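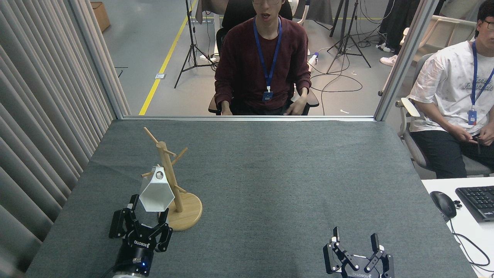 Pandon Two-Arm Handling Set
Data card and readme, written 29 Sep 2018

Summary

Pandon is a set of recordings of two-arm robot work with household goods. The tasks are the ones which our packing and display staff in Wilomton do every day: hanging mugs on a mug tree, taking them down again, turning an item so that the good side is in front, putting it into a carton. The set has 3846 episodes. We also give the notes from the staff interviews, as the recordings alone do not explain how the work in the building has changed.

This card is for two kinds of reader. The first wants to train or test a model. The second is a colleague from another site who has heard that the robots are coming and wants to know what it means for the shift. Please read the part "What changed for the staff" if you are the second kind.

Contents of the package

episodes/ one folder for each episode, with video, joint positions and gripper opening
tasks.txt the 26 task names, with a short instruction for each
splits/ lists for training and testing; the test list has 500 episodes
interviews/ written notes in plain text, no audio
CHANGES.txt corrections after the first release in March

How the episodes were made

Each station has a table covered with gray felt and two arms with Robotiq two-finger grippers. The operator guides both arms and a second person sits near the station. The second person resets the table, writes the result in the log and can press the stop button. The two persons change places after each block. In the first weeks we did not change places, and the operators complained about sore shoulders, so please do not copy our early schedule.

The mug tasks are the most difficult in the set. A mug with flat faces can turn in the fingers when it touches a peg, and a glossy white surface gives little for the camera to hold on to. Of the mug episodes, 553 are marked "failed" in the log. We kept them. If you need only good episodes, filter by the field result in the log file of each episode.

The stations share the room with office desks, and only a glass partition is between some of them. Therefore colleagues are visible in many videos, sitting or walking past. Everybody who works in the room has signed the agreement for recording. Badges are blurred in the released video where the text could be read.

What changed for the staff

Before the project, one person at the Wilomton site did hanging, checking and packing at one bench for the whole shift. Now the arms do a part of the hanging and the people do the checking, the resets and all the goods that the arms cannot hold. Nobody lost the contract during the recording period. The number of hours stayed equal, but the hours are of a different kind.

From the interviews, the points which were repeated most:

- Hands are less tired, eyes are more tired. Watching an arm that works slowly is harder than people expected.
- The experienced packers were asked for advice much more than before. Several said that this was the first time somebody wrote down how they do it.
- The pay grade did not change when the duties changed. This question is open with the management at Ametepe, the parent company, and we can not answer it here.
- Breaks were first planned by the charging of the tablets and the calibration. The staff asked to have fixed breaks again and this was done.
- The noise is lower than at the old benches. Two people said it is too quiet.

If you plan a similar introduction, please talk with the shift before the arms are on the table. We did it after, and it cost us some trust.

Known problems

The gripper opening has a small delay against the video in the older episodes. See CHANGES.txt for which folders.
Light from behind the glass is different between morning and afternoon, and the white balance was not locked at all stations.
The instruction for task 14 was unclear. Some operators hang the mug by the nearest peg and others by the highest one. Both are marked as success.
The interviews were made by the project team, who are also colleagues. It is possible that critical opinions are softer than they would be with an outside person.

Permitted use

Research and teaching are permitted. It is not permitted to use the videos for identifying persons or for measuring the performance of single employees. The second rule was a condition of the staff, and the Prasley site, which keeps the original files, will stop the access if it is broken.

Corrections

Write them into the issue list of the package, with the episode number and the task name. We look at the list every second week.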